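July, late afternoon

Second pass over the egocentric clips finished before lunch. The Butby split now stands at 240 episodes, of which 27 are rejected for timestamp drift between the head view and the wrist tracker. I had expected the drift to come from the tracker clock. The log shows it comes from the head unit, which drops to a lower rate when it heats up and then reports the nominal rate anyway. Fixed in the loader by reading the per-frame stamps and ignoring the header.

Retrained the contact segmenter on the cleaned split. Same seed, same schedule, 30 epochs. The gain is confined to short contacts. Long holds were already fine and have not moved. The Ternero baseline still does better on two-handed lifts, and I think I know why: it sees both hands as one entity and never has to decide which of them owns the object. Ours decides at every step and changes its mind.

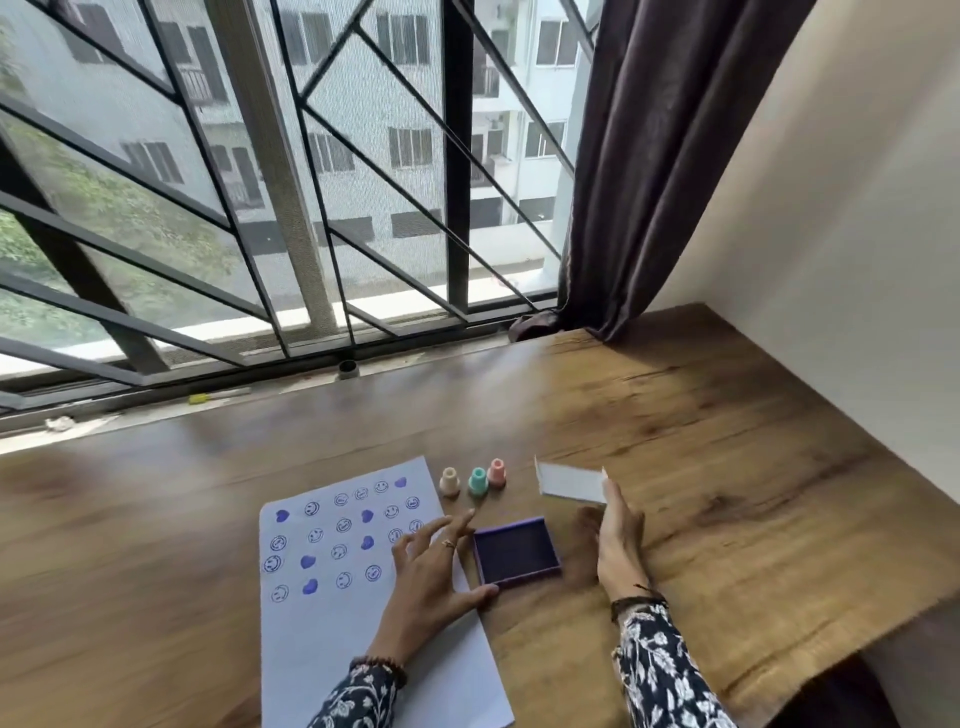 The segmenter labels each moment as reach, contact, transport or release, and the policy is trained only on the last three. Reach is discarded on the assumption that it carries little about the task. I am less sure of this now. In the stamping episodes a hand held open over the edge of the paper gets the reach label, while the other hand, which has the white card up off the desk, gets transport. The ink pad lies open between these two events and belongs to neither. If reach is thrown away, the policy learns about the card and learns nothing about the hand near the pad, and the next contact arrives with no lead-in. The purple hearts and faces already on the sheet are the only record of the earlier contacts, and the model does not use them. A state encoder that looked at the marks could in principle infer progress without any history at all.

Tried a cheap version of this. Kept the reach segments but weighted them low, and added a crop of the work surface as a second input. On 102 held-out episodes, next-contact error fell for the left hand and was unchanged for the right. The crop alone accounts for most of it. Low-weighted reach helps only when the hands are doing different things, consistent with the ownership problem above.

Fabric is still a nuisance. Patterned sleeves pull the hand mask up past the wrist, and bracelets split it in two. The Győri mask refiner repairs the split but not the overrun. For now I clip the mask at the estimated wrist joint — crude, but it is stable.

To do: rerun Cerklow with the crop input, check whether the right-hand result is a data imbalance, and write down the loader fix before I forget which stamps I trusted. The long run is queued for tonight.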